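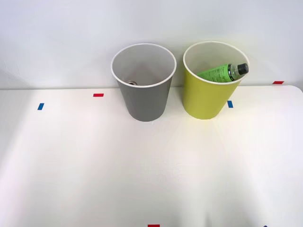 Ticket 158
Subject: lime cups tipping over, gray ones fine
Opened by: Timo Hellwig, Bodbridge, Room 213
Assigned to: Mattes Thiele, Kanel customer support
Opened: May 24, 2022
Status: closed

Hi Mattes,

Me again, the one with the big paper cup order! We use your cups for sorting on the white table in Room 213. Gray is for small metal bits, lime is for little bottles that still have something in them. It's a silly simple system and I love it, mostly because you can tell from the doorway what goes where, and when a cup gets grubby you just swap it for a new one.

The trouble is the lime ones. Three times this week I've put a small plastic bottle in a lime cup, let it lean against the side, turned around to do something else and heard it go over. The gray cups have never done this. Same table, same size cup as far as I can tell, same me. We have 4,000 of these on the shelf (both colors, half and half) so I'd really like to know if I got a bad batch before I open any more.

Is there a known problem with the bases on the lime ones?

Timo

---

Reply from Mattes, same morning: no known problem, both colors are made on the same form, only the print is different. He asked me to check whether the base sits flat, whether it happens with an empty cup, and whether the table is level. I'm keeping my notes in the ticket so it's all in one place.

Check 1, empty cups. Put an empty lime cup next to an empty gray one and bumped the table with my hip, harder than I'd like to admit. Both stayed up. Did it again with the window open and a good breeze. Both stayed up.

Check 2, bases. Turned a whole sleeve of lime upside down (60 in a sleeve, and yes, I did every one). Ran a finger around each bottom edge. They feel the same as the gray. One had a dent in the rim from the box but the bottom was fine, so I kept it for pens.

Check 3, the table. It's a Seidel, white top, rounded corners, and I was sure this would be it. Borrowed a level. Dead flat along the back by the wall, a tiny bit low toward the front right corner. Moved both cups to the back, close to the wall, and left them there with their usual stuff in them over lunch. Lime cup still standing when I got back, bottle and all. So for about an hour I thought I'd cracked it! Then I moved it back to the front and it stood there all afternoon too. Annoying.

Check 4, swapping. This is the one I should have started with. Took the same bottle and leaned it in a gray cup. Nudged the table. Over it went, first try. Put a few metal bits in the lime cup, nudged the table, nothing. Swapped back and forth until I was bored, and it goes over whenever the bottle is in there with its cap end sticking out past the rim and I give the table a knock. The color makes no difference at all.

So, er, sorry about the "bad batch" business. Your lime cups are innocent. Metal bits sit right down at the bottom and hold the cup steady, and a leaning bottle puts its weight up and out to one side. The gray ones never fell because I never asked them to hold a bottle.

---

Mattes wrote back very kindly and suggested three things: a wider tub from the Dement range, something heavy in the bottom of the cup, or turning the cup so the bottle leans toward the wall. The Dement tub is a nice size but it only comes in white, and the color is the whole point for me, so no. The wall idea works, but only if everybody remembers it, and they won't.

What I've ended up doing is a flat steel washer in the bottom of every lime cup, the big kind, before any bottle goes in. One isn't quite enough with a full bottle. Two is. I've been knocking the table every time I walk past it and so far nothing has gone over. The cups also live at the back now, with a bit of space between them so you can pick one up without catching the other.

One leftover question before you close this. If I reorder in December, can I get the same lime? The last box of samples was more of a mustard and people kept putting the wrong things in it.

Timo

---

Mattes: same lime is fine, quote the shade from your last invoice when you order. Closing the ticket.

Kanel Customer Support | Contact us | © 2022 Kanel. All rights reserved. | Back to top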